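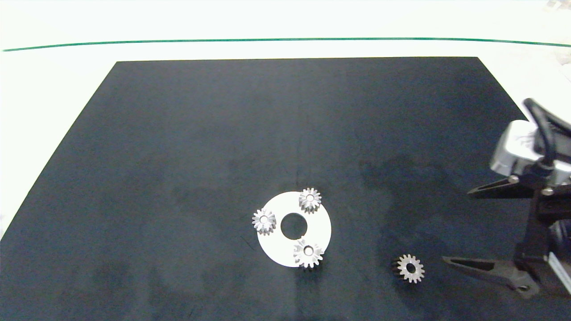 Humow is a collection of very short prose pieces by the writer Zakhar Levchenko. It gathers 200 numbered pieces, most of them under a page long, about the residents of Meltville, a river town that exists only in the book. The collection was published by Wenport, a small press, in paperback, and a hardcover edition followed two years later. It is Levchenko's third book and the first to be widely reviewed.

Background

Levchenko worked as a ferry clerk and later as a proofreader of timetables before he began to publish. His first two books were conventional short story collections and sold poorly. He started the pieces that became Humow while recovering from a broken wrist, when he could write only with his left hand and for a few minutes at a time. In the afterword he says that he kept the short form once the wrist had healed, as the longer drafts he tried that spring "all had the same middle."

The earliest pieces appeared in a local arts newsletter, one to an issue, under the heading "From the Levy." Levchenko has said that he wrote 1,649 of them in all. The remainder were set aside, and he has turned down requests to publish them.

The title

The word "humow" occurs only once in the book, in piece 41, where a grandmother uses it for the noise a house makes after the last guest has gone home. She doesn't say where she learned it. Readers have proposed a number of sources, among them a mishearing of "hum" and "how" and a corruption of a surname. Levchenko has said that he found the word in his own handwriting and could not work out what he had meant to write.

Contents

The pieces are arranged by number and have no titles. They do not form a single plot, but several people come back. A bus driver named only as the Captain appears in 33 of them, usually at the end of a shift. A pair of sisters who share a dental plate appear in the first half and are not mentioned again. The narrator is sometimes a child, sometimes an old man, and in a few pieces a member of the town council writing in the first person plural.

The events are small. In piece 6, a man returns a library book belonging to his late neighbour and is asked to pay the fine. In piece 58, a woman learns to whistle at the age of seventy and stops after her dog leaves the room. Piece 112 consists of a single sentence about a parking space. The longest, piece 150, runs to four pages and follows a funeral procession that takes a wrong turn and ends up in the line for a car ferry. The mourners cross the river, have lunch and come back.

Dates are rarely given. The flood that is spoken of throughout the book is never described directly, and the pieces disagree about how high the water came. In one it reaches the second step of the post office, and in another it covers the clock. The town is said to have held a memorial every May until the people who remembered the flood could no longer agree on what day it had happened.

Meltville

Meltville has a main street, a cannery, two bridges and a school that changes its name several times. Levchenko drew a map of the town for his own use, but it was left out of the book at his request. Readers who have tried to draw their own have found that the bridges cannot both be where the text puts them. When an interviewer raised the point, Levchenko replied that he had never been good at bridges.

The province or country is not named. The weather suggests a cold inland place, with ice on the river for several months, though piece 93 mentions a lemon tree growing outdoors at the vicarage.

Style

Levchenko's sentences are short and use everyday words. There is little description of faces or clothing, and dialogue is given without quotation marks. Most pieces stop soon after their main event, sometimes in the middle of a conversation. Reviewers have compared the effect to overhearing people on a train.

The pieces in the middle of the book, from about 90 to 130, are plainer than the rest and contain almost no jokes. Levchenko wrote most of these in one winter. His editor wanted to spread them through the collection, but he preferred to keep them together and in the order in which they were written.

Publication

Wenport accepted the manuscript after it had been declined by several larger houses, one of which asked whether the pieces could be joined up into a novel. The first printing had an error in which pieces 71 and 72 ran together without a break. Some readers took the result for a deliberate experiment and wrote to the publisher to praise it. The break was restored in the second printing, and copies of the first are now sought by collectors.

The hardcover edition, released on 2023-08-17, added the afterword and an index of first lines. It also corrected the spelling of the cannery owner's name, which had appeared three different ways in the paperback.

Reception

Reviews were mostly favourable. Critics praised the humour of the book and its restraint in dealing with grief, and several singled out the ferry piece. A minority found the collection too long for its form and suggested reading it a few pages at a time. One reviewer objected to the numbering, arguing that it invited the reader to look for a pattern that was not there.

The book has been used in writing courses, where piece 112 is often set as a model for beginners. Levchenko has expressed some unease about this, as he considers it one of the weaker pieces and kept it mainly to fill out a page.

Adaptations

A radio version of 12 of the pieces was read by a single actor over two evenings, with no music. A stage version was planned by a community theatre but was dropped when the company lost the lease on its hall. An audiobook of the full text, read by Levchenko himself, includes the sound of pages being turned between the pieces.

See also

Flash fiction
Prose poetry
Short story cycle
Fictional towns in literature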